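Réka Boros
April, 9:10 AM

1/ Short thread on how we run hand-held gripper sessions at Steva. These are the rules as they stand after the April revision. Most of them concern the operator, a few concern the table.

2/ Scope: small soft goods, two grippers, one operator. Doll clothes, plush, yarn pieces, ties. Rigid parts have their own sheet, maintained by Farzana Ghumman. Don't mix the two in one session.

3/ Check the finger pads before each block. A pad that has rolled at the tip gets replaced, even if it still holds. Check the screws on the linkage arms at the same time.

4/ Pinch fabric at a gathered point where one exists: a tie, a knot, a waist. A single layer held by its edge slides, and the operator compensates with speed. We want the same closing speed throughout. 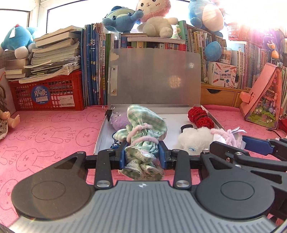
Checked doll garment with its lilac tie, held over the open tray.

5/ Trays with hinged lids: open the lid fully and leave it upright before the first pick. A lid at half travel hides the far side of the tray from the wrist camera. If it won't stand on its own, use another tray.

6/ Only one gripper carries. The other stays back until a handover or a two-sided task calls for it. Crossing arms over the tray ends the episode.

7/ Do not clear the background. Books, toys and printed tablecloths stay where the room has them. Zoltán Antal argued for plain tables in the first draft and we dropped that in review. Move only what is in reach of the arms and not part of the task.

8/ Labels and tags stay on the items. If a tag catches in the jaw, log it as a catch and keep the episode.

9/ Failed grasps: 2 retries, then stop and mark. No third attempt, no help from a bare hand. An episode with a hand correction is discarded in full.

10/ Block length is 10 minutes, then a break. Over 85 episodes in a day and the grip force traces start to drift. That is operator fatigue, and recalibration does not fix it.

11/ Change requests go to Nadine Nassar. Quote the rule number and attach the episode log.

14 comments · 37 shares

© Réka Boros / Steva · Contact · Back to top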